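Let the Robot Club Make Breakfast

Thu 15 September

I've been helping out with the student robotics club in Cudovville long enough to have opinions, and my biggest one is this: kids should spend less time building robots that fight each other and more time on boring kitchen stuff. Yes, I know, the fighting ones get the crowd! I was in a club like that in 1993 and I loved every second of it. I also learned very little besides how to bolt on more metal.

This year Rima Nimri, who runs our club, swapped the January tournament for a breakfast project. Pick up toast, put it on a plate, handle a spoon. Two parents wrote to complain (one of them used the word "chores"). I get it, I do. 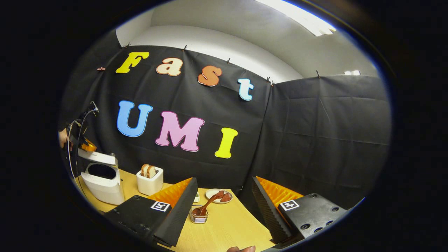

But a slice of toast is a really mean problem. Squeeze too hard and you've got crumbs, too soft and it's on the floor. You have to show the thing over and over, holding the gripper in your own hand, and pretty soon you start noticing how you pick stuff up yourself, which is a strange and wonderful thing to watch happen to a fourteen-year-old. One of ours spent four meetings on the spoon and nothing else. She was furious, and she came back every week.

The team over in Hokwood still does the arena thing and they're welcome to it. They've got a trophy case. Our kids argue about friction over snacks and keep logs I can hardly follow, and when something fails they want to know why before they want to know who won. I'd take that trade any year, and I told both parents so.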